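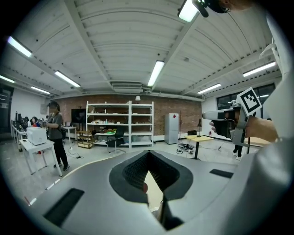
A hand holding a gray-and-black handheld gripper with a white square marker board on top.

Welurik Files Revised Plans for Clarevine Condo Project

SULTVILLE, 10 Jun 2020 – Developer Welurik has submitted revised plans for Clarevine, a mid-rise condominium project on the former Mertens parcel at the north end of Sultville. The new filing sets the building at seven stories with 125 units, down one story from the first application.

The unit mix covers studios through three-bedroom layouts. Under the revised plans, 16 units on the ground floor will have direct street entrances, and 10 percent of the total will be sold below market rate under the town's housing rules. Parking moves to a single underground level with access from the east side of the site.

Project architect Annelies Hermans said the change in height followed a shadow study requested by the planning office. "The top floor was removed and the floor plates below were widened to the south," she said. "Setbacks on the other three sides are unchanged."

The exterior is specified as brick to the third floor, with fiber cement panels above. Each unit will have its own heat pump and a separate electric meter. Stormwater will be held in a tank under the rear courtyard – a condition carried over from the site's earlier zoning approval.

We use cookies to improve your experience on this site. By continuing to browse, you agree to our use of cookies. Accept | Manage settings

Jozef Van Beek, who owns a neighboring lot, has asked for a review of the garage exhaust location. Welurik's sales manager, Sum-yee Chung, said prices have not been set and that registration for buyers will open after site plan approval.

The planning office will take written comments on the filing through the end of June.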